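Labeling cables so that the labels survive

I have now relabeled my leads and chargers three times. The first two systems failed in different ways, and the third has been in use since February without a correction, so I am writing it down.

The first system was masking tape and a ballpoint pen. Masking tape shrinks slightly as it ages, the ends lift, and the exposed adhesive collects lint. On thin cable the effect is worse: a tight curve puts constant stress on the bond. Most of those labels had slid or dropped off within a year.

The second system was printed labels wrapped as flags, two sticky faces pressed together with a tail standing out from the cable. Flags are easy to read and they hold well. They also catch on everything. Pull one lead out of a drawer and the flags bring four others with it. 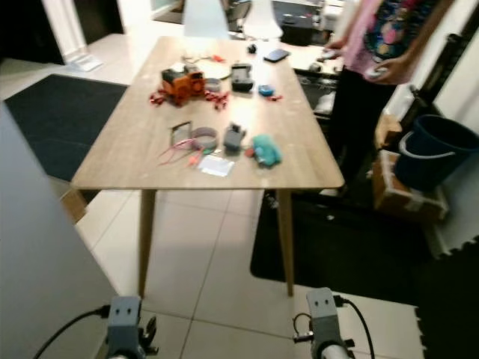 A label needs three fields at most. Mine carry a number, the voltage if it is a power lead, and the device it belongs to. I left out purchase dates and lengths after Hagos Yilma pointed out that I had never once looked either of them up. Color is a weak substitute for a number. Red leads in a tangle, like the ones on the table, all look alike at arm's length, and a color code runs out of distinct colors long before a household runs out of cables. Numbers do not run out. Mine start at 13, for the dull reason that 1 to 12 were used up by the old flags and I did not want duplicates in the notebook.

The current method is clear heat-shrink tube over a paper strip. Cut the strip 40 mm long, write on it with a pigment pen, lay it along the cable, and slide the tube over both. Heat from the middle toward the ends so that air can escape. The tube has to pass over the connector, which rules out bulky plugs. For those I use a Pirkik self-laminating wrap, where the clear tail goes over the written part twice.

I bought 165 of the wraps and have used fewer than half. The adhesive is good on PVC and poor on silicone. On silicone jackets I gave up and used a small numbered tie, pulled snug and trimmed flush.

The notebook is a plain text file, one line per cable, sorted by number. Bethel Alemayehu keeps hers in a spreadsheet with a column for location. I tried this and dropped it – the location column was wrong within a week.

Storage matters less than I expected. Coils on hooks are faster to search than coils in a box, provided the label sits near the plug and faces out. 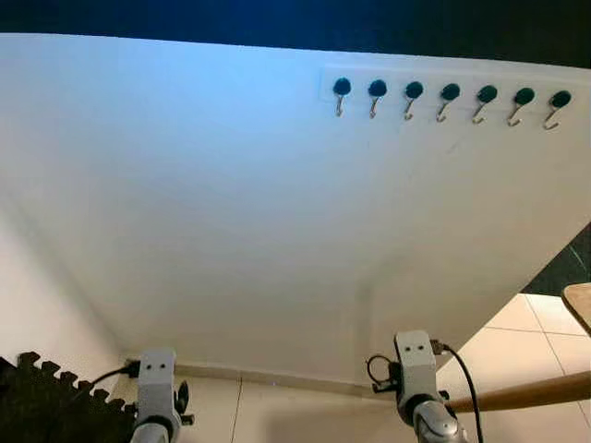

Seven hooks in a row on a white strip.

One open problem is flat cable. Shrink tube pulls the edges inward and leaves a crease, and the wraps bridge across the corners. I have a sample of Tefera fabric tape to try next.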